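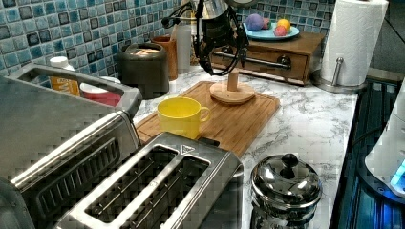 Weser kitchen cell: setup and upkeep

Weser is the kitchen counter cell at Vedberg. It has been running the Kunine tasks since September, mostly mugs, toy food and small containers. Édgar Ospina looks after it, and these notes are his, lightly edited. They cover the cables, the counter layout and the regular checks. The base mount and the controller cabinet have their own page.

Cables

Most of the downtime on this cell has come from the cables. The first set was tied close to the arm and looked neat, but it pulled at the wrist connector whenever the gripper turned past a quarter turn. We lost the signal 94 times in the first month. The second set was cut longer and left with open loops around the wrist so it can move with the joint.

When you replace a cable, lay it in by hand with the power off. Then turn the wrist slowly to both ends of its travel and watch the loops. They should open and close without catching on the housing. If one catches, move the slack and try again before tightening anything. Do not add ties above the wrist.

Check the bundle every 60 hours of run time. Run a finger along each cable and feel for flat spots. Replace any cable that has one, even if it still works. Spare sets are in the Prydderch drawer, second from the bottom, and the used ones go in the bin next to it with a tag saying which position they came from.

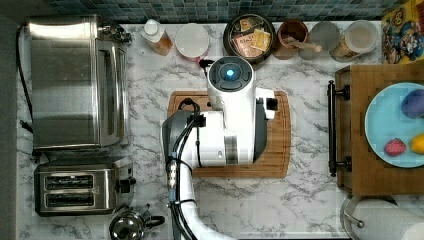
Weser over the cutting board. The cables loop over the top of the wrist and run down the arm, with a silver band partway along the bundle.

The band should hold the bundle together without squeezing it. You should be able to turn it with two fingers. Look at it at every cable check and slide it back if it has crept.

Counter layout

The toaster oven and the toaster stay on the left side and the wooden box with the plate on it stays to the right. The cutting board is the main work area. It can sit at an angle, but the arm has to reach all four corners. Jog to each corner at low speed after the board has been moved.

The small containers along the backsplash get swapped between sessions. Write down what is out and where it stands, and take a reference photo before the first run. Tall items need a slow pass over the top before the arm is allowed to work at full speed.

Gripper

Wipe the fingers at the start of the day with a dry cloth. No cleaner on the tips. Open and close the gripper ten times and listen for grinding. The current set of fingers went on at cycle 322 of this task block and is due off at 1000. Mark the swap in the log with the new set number, then redo the grip zero.

Before you leave

Park the arm, stop the program, and switch off at the wall panel. Wipe the countertop and put loose items back on the shelf. Log the run hours even on a short day, as the cable check goes by that number.

Last updated 16th June. Corrections to Édgar.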